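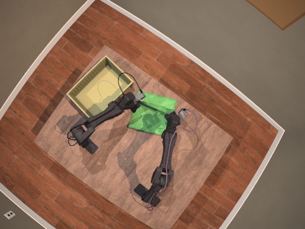 Two robot arms on a square wooden tabletop, with a green cloth and a yellow tray (computer rendering).

07/08/2018

Plestum Book Days return in December with a new evening of student storytelling

The Plestum Book Days will be back this December, and the organizers are delighted to say that the program opens with something the festival has never tried before: a full evening of stories written and read aloud by students from local high schools.

The evening is called "Told at the Table" and it will take place in the main hall of the Dervishi Library. Ten students will read, each of them from a piece of their own, and the audience will have plenty of time afterward to ask about the writing. The theme is "What My Grandparents Kept," and students are welcome to treat it as loosely as they like - a recipe, a grudge, a box of buttons, a language that only gets spoken at holidays.

"We had 204 young people through our writing workshops last year, and I came home from every single one with a story I wanted to repeat to somebody," said Bastian Weidemann, director of the Book Days. "It seemed a shame to keep all that to ourselves, so we are giving the students the opening night and the good microphone, and I will be sitting in the front row with a large cup of tea."

Last year's Book Days welcomed 3,019 visitors over the whole program, the most in the festival's history, and a good many of them wrote to us afterward asking for more events with younger voices. We read every one of those letters and cards, and we are very grateful for them.

Students who would like to take part should send a story of no more than 2 pages to the festival office, either through their English teacher or on their own. Drukitz Books, our neighbors across the square, will also have a box for entries beside the register. Readers who are chosen will be invited to a relaxed rehearsal with the poet and voice coach from our Usura reading circle, so there is no need at all to have stood on a stage before.

Admission to the opening evening is free, though seats should be reserved through the library desk. Tea, cider and homemade cake will be served during the intermission, and families are warmly invited to stay on and talk with the readers.

The full program, with author talks, the children's morning and the used book sale, will be announced in the fall.

Press contact: Plestum Book Days, Festival Office, Dervishi Library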